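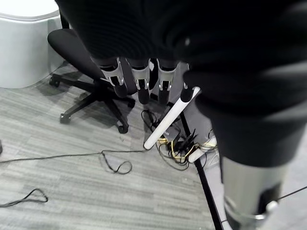

7. Comparing hands at the wrist camera

Do this section once for each hand you mean to try. The Skudmont four-finger hand and the Padero two-jaw gripper share a wrist plate, so the swap takes only a few minutes, most of them spent looking for the hex key.

7.1 Turn the arm off at the controller and wait for the amber light to go out.

7.2 Fit the hand and tighten the plate bolts in a cross pattern. The Padero weighs 370 g less than the Skudmont. Enter the right hand in the Drevbridge controller under Tool, or the arm will hold itself up against a weight that has gone home.

7.3 Turn the arm on and send it to the Look Down pose.

7.4 Open the wrist view. With the Skudmont fitted, the hand takes up the top and right of the picture and the fingers hang down into what is left. This is normal. Moving the camera bracket will not help and will spoil your calibration.

7.5 Check that the fingertips show up against the floor. Black tips over striped grey carpet are easy enough to make out; black tips over black cables are a matter of opinion. If the tracker loses a finger, raise the exposure one step at a time.

7.6 Run the Open and Close test 9 times and save the log under the name of the hand. "Test2_final_new" is not the name of a hand.

CAUTION: Before any move below table height, clear chargers, power strips and loose cable from under the arm. Fingers will close on a loop of wire as happily as on the test block, and the log will call it a good grasp.

CAUTION: Roll office chairs out of reach. Castors roll back.

Note: Scores under 93 on the Sakalauskas grip scale usually mean a loose plate. Repeat 7.2 before you blame the hand, and before you write to us.

7.7 Park the arm, turn it off and fit the next hand. Keep the same pose, lighting and test block throughout, or you will be comparing afternoons.

Section last revised July 8, 2023.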